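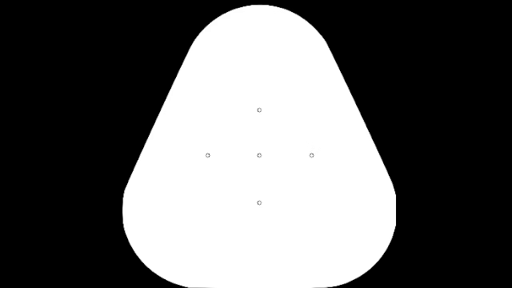 3. Why people stopped paying for small favors

I went into this part of the study expecting a money story, and I came out with a story about lawnmowers. Let me back up a little. As I said in section 2, the Kesinitz exchange started out as a plain time bank: you give an hour, you get an hour, and a ledger keeps everybody square. When Bilal Moussa and I got hold of the records we had 1,258 logged exchanges to work with, and my first plan was to look at prices. Who charges what for which kind of work, and do the rates drift toward what the same work costs in town?

Well, they didn't drift, they faded out. In the early months nearly every entry had a number of credits next to it. Later on, more and more entries had a zero in that column, or a dash, or (my favorite) the word "whatever." People kept logging what they had done for each other, they just quit asking for anything back. I spent most of July convinced this was a data entry problem and wrote to the bookkeepers twice. They were very patient with me!

So Kalliopi Manolakis and I went out and talked to members, 12 households in all, mostly at kitchen tables and once in a very loud henhouse. We asked them to walk us through the last time they did something for another member and didn't charge. The answers had a lot in common. The job was small, the tool or the skill was already there, and writing down a price felt a bit rude. One man who lends out his mower told us he had so much credit saved up that more of it was no use to him. "I can't eat hours," he said. I've thought about that line a lot, because the usual models treat credit as something you can always want more of, and here was a person who plainly didn't.

Figure 3 shows the share of zero-credit entries by month for the three exchanges we compared.

Figure 3. Entries logged with no credits asked, as a share of all entries, by month. Kesinitz, Nustden and Azar. Months in which an exchange was closed are left blank.

Nustden follows nearly the same path as Kesinitz, only later. Azar is the odd one. Its line stays flat the whole way, and I went back and forth with Bilal on why. His view is that Azar's rule on balances explains it: any credits you haven't spent are wiped after eight weeks, so they never pile up, and a member is always a bit short. You could say Azar built scarcity back in. I think he's mostly right, but I'd add that Azar members live farther apart and don't run into each other at the bakery. It's easier to ask a near stranger for two credits than the woman next door. We can't pull these two things apart with the records we have, and I'd love for somebody to try it with better ones.

A reviewer asked if free favors just crowd out the bigger jobs, the roof repairs and the long weeks of child care. It's a fair worry. In Kesinitz the big jobs kept their prices, and members were quite firm about it. A morning with a borrowed ladder is one thing and a week on somebody's roof is another, and people seemed to know where that line was without having talked it over. Kalliopi noticed that the line sat in a different spot in each place, though, and in Nustden even hauling firewood still gets charged for.

One more note on the software, since it matters for reading the figure. Kesinitz moved its ledger to Kikik partway through, and Kikik fills in a zero when the credit field is left empty. The old paper ledger didn't. We checked the entries on both sides of the switch by hand and dropped the ones where we couldn't tell a real zero from a skipped box. The rise was already under way on paper before the move, so I'm comfortable keeping it in. Section 4 takes up the members who left.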